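From: Kaj Eyvindsson
To: workshop-automation list
Date: Thursday, June 20, 2019
Subject: Re: [workshop-automation] Putting things back in the tray

On the list, Wuller wrote:

> We priced up an arm for the packing bench in March. The quote from
> Vallejo came to 2255 before fitting, and the salesman said it would
> pick up "anything a hand can". I asked if it would pick up a pencil
> from a flat table and put it in a pen tray. He changed the subject.
> Has anyone on here got one doing small tidying jobs, unattended,
> for a whole shift?
>
> Our other idea is to wait two years and buy one second-hand.

Short answer from me: no, not for a whole shift, and not unattended. Longer answer follows.

The Urna project has been at this sort of job for a while now, and I've been helping on the data side. The work is dull on purpose. You have a table, a tray and a small thing that needs dealing with. A person does it with a gripper in each hand, and the recordings go into training. The idea is that the arm later copies the person.
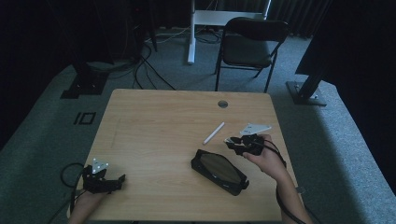 Table with the tray and the white stick, one gripper in each hand.

You asked about a pencil, and a thin white stick is much the same problem. It is narrow and it lies flat, so there is very little to get hold of. A person with bare fingers would tip it up with a nail and not think about it. With two stiff fingers you have to come down square, close slowly and stop in time. Too high and you shut on nothing. Too low and you are pushing on the table.

We have 1675 recordings I would call good, out of 2000 made. The rest were dropped for slips, lost tracking or someone talking to the operator at the wrong moment. I mention it because people tend to ask about the arm and forget the hours at the table.

On the fingers themselves, Plullum asked last week what we put on the ends. Blocks with a matt black face, held on with small screws. The faces wear, so look at the edges before you start a session. If they are fraying, change them. 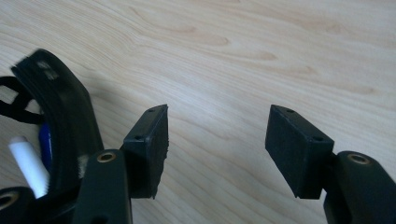

Finger pads from close up. Note the ragged edge on the left one.

I would put worn pads ahead of software as the cause of most bad picks I have looked into – though I know others on the list will disagree. Software gets the blame as it is harder to see.

The other thing is light. Pale wood looks easy to work on, and for a person it is. For a camera mounted near the fingers it can be a nuisance, with the grain running everywhere and a bright patch in the middle where the lamps reflect. A white object on that patch has hardly any outline. If you are fitting out a bench from scratch, I would go for a dull, plain top in a mid colour and keep the lamps off to the side.
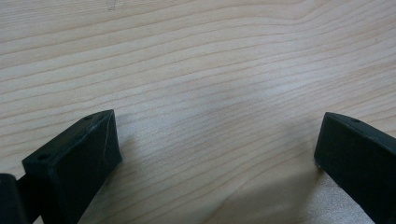

Bare tabletop between the fingers, with the glare across the centre.

As for your packing bench, it depends what you pack. If it is the same box in the same spot all day, an arm will do it and has been able to for years. If it is whatever happens to be lying there, keep your money for now. The best unattended run I have seen on a mixed table was 8 items before somebody had to step in.

I would not buy second-hand either, unless the controller comes with it and you have seen it powered up. Ask Vallejo for a trial on your own bench with your own parts. If they say no, you have your answer on the pencil.

Wuller, can you post the size and weight of what you handle? It makes a big difference to which gripper is worth looking at.

Kaj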